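Visita a las instalaciones de Girkance, planta de acabados textiles y sala de ensayos – notas de marzo

La visita empezó a las 9:30 en el muelle de recepción. Girkance confecciona y acondiciona ropa de mesa y de cocina para hostelería, y desde hace dos temporadas suministra también a Flovcombe, que alquila los juegos ya doblados. El recorrido siguió el orden del producto: almacén de rollo, corte, dobladillo, lavado previo y sala de plegado.

En el almacén se trabaja con rollo de algodón blanco, identificado por partida y no por cliente. La referencia de mayor salida es la 922, un paño de rayas azules en los extremos. La 1205 comparte tejido de base y cambia el remate. Ambas pasan por la misma línea de corte; el cambio de una a otra exige 19 minutos, casi todos dedicados a volver a centrar la raya respecto a la cuchilla. Una desviación en este punto no se corrige después: el dobladillo la hace más visible.

El lavado previo se realiza a 40 grados, sin suavizante. La planta lo justifica por la absorción, y la explicación es razonable, aunque no se mostraron datos comparativos. El secado es en tambor, con salida a carro. El carro estaba demasiado lleno para mi gusto – la capa inferior sale marcada y obliga a repasar con plancha.

La sala de plegado fue la parte más útil de la mañana. Es una sala clara, de suelo gris, con mesas de pie central y una pizarra blanca al fondo.
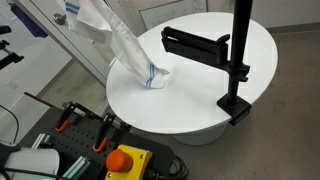 Paño blanco con rayas azules sobre la mesa redonda de la sala de plegado.

El tablero redondo tiene una consecuencia práctica: no hay un canto recto con el que alinear el paño. La referencia pasa a ser la propia raya, y el procedimiento interno, llamado Kusness, parte de ella. Se extiende el paño, se igualan los dos extremos rayados, se alisa desde el centro y se dobla en tercios. El último pliegue deja la raya a la vista para facilitar el recuento en estantería.

Pregunté por el acabado brillante de la mesa. La tela desliza bien al extenderla, pero también se desplaza al hacer el segundo pliegue si se apoya una sola mano. En la planta de Prydderch, según nos indicaron, se usa un tablero mate para la misma tarea.

Quedaron dos asuntos pendientes: la tolerancia de encogimiento de la 1205, que no figura en la ficha entregada, y el embalaje. Los paquetes salen con faja de papel, correcta para estantería seca y dudosa para transporte en carro abierto. Girkance enviará la ficha revisada junto con dos muestras lavadas.

La visita terminó a las 12:15 en el mismo muelle.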